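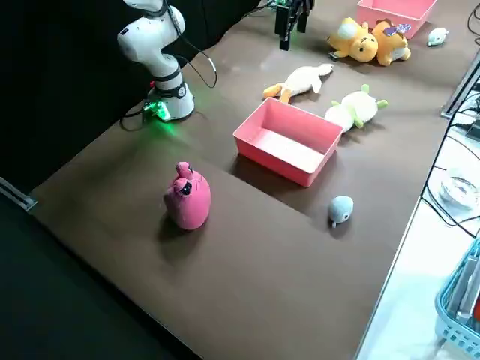 The pink tray on the brown table.

I quit buying coffee out in February. At Pillham it was costing me 91 dollars a month, and I wanted that money for the trip to see Yu-na Jeon.

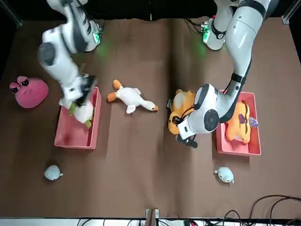
The first 10 days were dull. I made a pot at home, drank half and poured the rest down the sink. Then I bought a smaller pot.

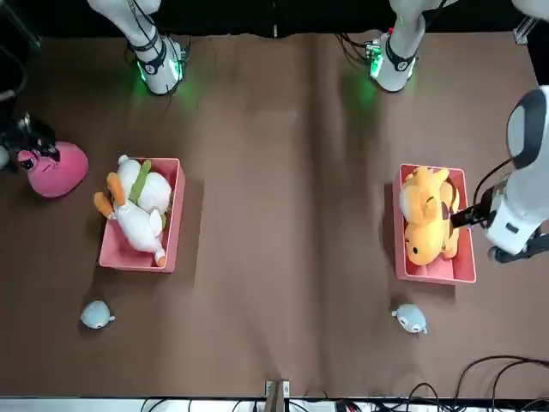

I still go to Pillham with Da-eun Yeon when she's in town, which has been three times so far. I order tea.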